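Folding and Laundry Tips from the Open Day at Turetell

30 December 2024

Turetell is a small automation workshop that opens its doors to the public twice a year. I went to the last one because the flyer said they would be folding clothes, and folding is the part of the wash I get the most letters about. Admission was 5 dollars and included coffee. I stayed for two sessions and came home with a page of notes, most of them useful to a person with two hands and a basket of clean clothes.

The demonstration was given by Wanting Qin, who works on the folding setup and answered questions all afternoon. She was clear that the machine is slow. A T-shirt that takes me a few seconds takes it a good deal longer, and she has no plans to sell it to anyone. What interested me was how much of her talk was about cloth and tables, and how little of it was about computers.

The tips are in the order I wrote them down.

1. Clear the whole surface first

Before each run Wanting wiped the table with her palm and moved her notes to a chair. At home I had been folding on the end of the dining table with the mail pushed to one side, and sleeves would catch on it. Now everything comes off. If you fold on the bed, make the bed first and pull the cover tight. A lump under the cover turns into a crease in the shirt.

2. Use a light, plain background

A white table shows you where the edge of a garment is, and it shows lint and thread ends too. Patterned tablecloths are hard on the eyes when you are matching hems. If your table is dark, an old white sheet pulled flat does the same job for most colors. For white laundry, do it the other way and put down something dark.

3. Fasten down anything that slides

A folding board or a loose tabletop that moves while you pull on a sleeve will undo your work. Wanting uses metal clamps on hers. Two ordinary clamps from the hardware store will hold a board to a kitchen table, with a scrap of cardboard under the jaws to save the finish. For a lighter board, a piece of rubber shelf liner underneath is enough.

4. Give slick tools some grip

The fingers on the machine are covered in blue for much of their length, with a dark fuzzy tip at the end. Somebody asked whether a bare tip would work as well. Wanting said smooth plastic slides across cotton without picking it up, and that she had tried a lot of materials before settling on these.

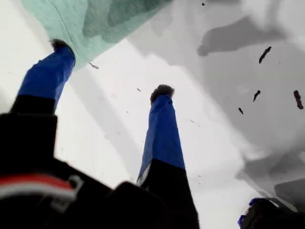 5. Borrow the idea for clothespins and tongs

If your clothespins let go of heavy towels, wrap the jaws with a turn of cloth tape. I did 10 of mine in one evening and they hold better on a windy line. The same works on the long tongs I use to pull socks out from behind the dryer. Replace the tape when the end starts to lift, as it will pick up lint and leave a sticky line on fabric.

6. Shake once, then lay flat

Hold the shirt by the shoulder seams, give it one hard shake and put it down in one movement. Smooth from the center out to the sides. Many people smooth from one side to the other, which pushes all the slack into the far sleeve. If the shirt has been sitting in the basket overnight, mist it lightly with water and wait 5 minutes before you start.

7. Work from both sides

This was the best part of the visit for me. There are two arms, one on each side of the table, with the garment between them. I have always folded standing at one side and reaching over. When I got home I asked my husband to stand across from me and we did the bed linen that way, each taking two corners.

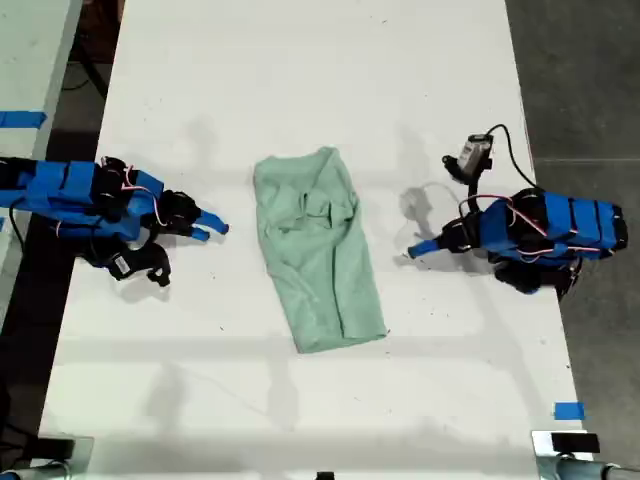 With large items it saves a lot of walking. We did 4 fitted sheets without an argument, and the stack fits on the shelf now. For T-shirts one person is fine, but move around to the far side of the table for the second fold instead of stretching. Your back will notice the difference on a big wash day.

If you have a helper, agree on who moves first. Two people pulling at the same time will shift the whole piece off the center and you have to start over. One holds still while the other brings the edge across, then you trade.

8. Mark your spots

Small squares of tape on the table make good guides. Put one where the collar goes and one where the hem should end after the last fold. All your shirts come out the same length and the drawer closes. Painter's tape lifts off cleanly from most finishes, but test a corner and don't leave it down for weeks.

9. Keep a practice cloth

Wanting told us to learn on one piece and repeat it. She said run number 499 on the same kind of fold looked a good deal better than the early ones, and that she had learned to stop changing three things at once. For children learning to fold, I would give them a washcloth or an old tee of their own and let them crumple it and start again as often as they like. Soft, thick cotton is easier for small hands than anything silky.
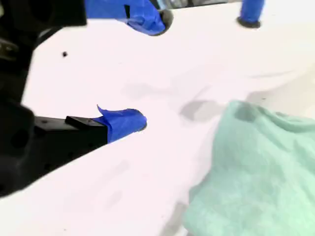

10. Light from more than one side

One lamp behind you puts your own shadow on the work. Put a second lamp on the opposite side, or turn the table so the window is at your left or right. Good light is also the best stain finder I know, and it is better to catch a spot at the table than after the shirt has been in the drawer for a month.

11. Stop when a fold goes wrong

Tugging at a bad fold stretches the knit. Open the piece all the way, smooth it and begin again from the shake. Wanting was firm on this and I agree with her.

If you want to go

The next open day is in March. Parking is on the Lestora side of the building and fills up early, so come for the first session if you can. Children are welcome but must stay behind the line on the floor while the arms are moving. The folding table gets crowded, and the best view is from the end nearest the coffee.

Readers Yao and Rokach both wrote in to ask about folding fitted sheets alone. I will cover that on the next page, along with storing wool over the summer.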